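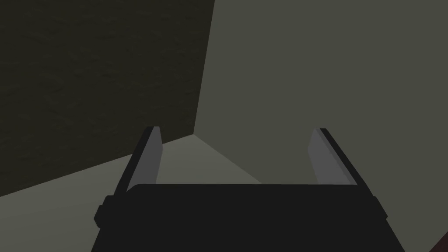 1 min read

Workshop > Interviews > Simulation kits

A gripper you can practice on before you buy one

2026-06-12 – By the Dondport workshop desk

The lead developer of Zukix, a simulation kit from Iltora, starts every newcomer in a bare room with two plain walls, a pale floor and an open gripper. "People want to jump straight to the messy kitchen," she told us. "I say stay in the corner for 30 minutes and learn how the fingers move!"

We did, and had a great time. The view sits right behind the gripper, so you look out between the two gray pads, and after a while you steer without thinking about it.

She is proudest of the pads. "In March we rewrote how they make contact – 2,658 test grasps, and I watched far too many of them." The kit comes with 4 starter rooms and a library of 1,003 objects to pick up, from spoons to odd little brackets.

What doesn't it do well? "Cloth," she said right away. "Towels still behave like cardboard. We're working on it." We'd also like a clearer manual, as the setup pages skip a step or two.

Her first outside users were a small repair shop in Bielecka, who still send her notes – long ones, mostly about screws. "I read them all," she said. "Half of the next release is their list."

Contact the desk | © Dondport Workshop Pages | Back to top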